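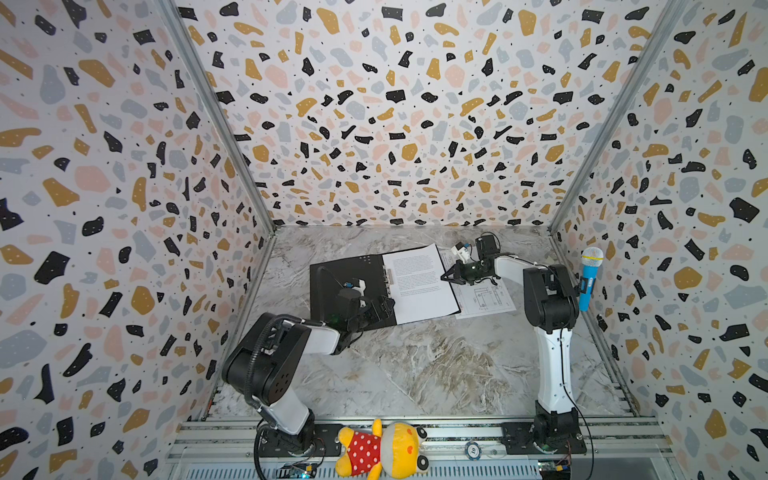
Tilto has released results from an October trial of two-arm robots on office and stockroom chores, and paper handling remains the weakest category. The company ran 500 attempts at filing printed sheets in ring binders. In 400 of them the page ended up under the clip, square enough for the cover to close.

The task looks minor beside folding towels or restocking a shelf, but it combines several problems that automation still handles poorly. A sheet of paper bends under its own weight, two sheets cling together, and a binder slides unless one arm holds it down while the other works at the page.

"The hold is solved. The edge of the page is what costs us," said Hamdia Gebru, who led the trial. Most failures came from the gripper closing on two sheets or on none, she said.

Speed was not scored. Kidus Nigatu, operations manager at the parts distributor Teritz, said that omission matters to buyers. His stockroom keeps delivery notes and dimension drawings in binders, and a clerk files one in a few seconds. "I would accept slow overnight," he said. "I would not accept a drawing in the wrong binder — and that was not tested either."

Tilto plans a second round with punched pages and worn binders. Dishes and laundry, both on the original task list, have been put back until the paper results improve. The control software, Tarar, will stay unchanged between rounds so that the two sets of figures can be compared.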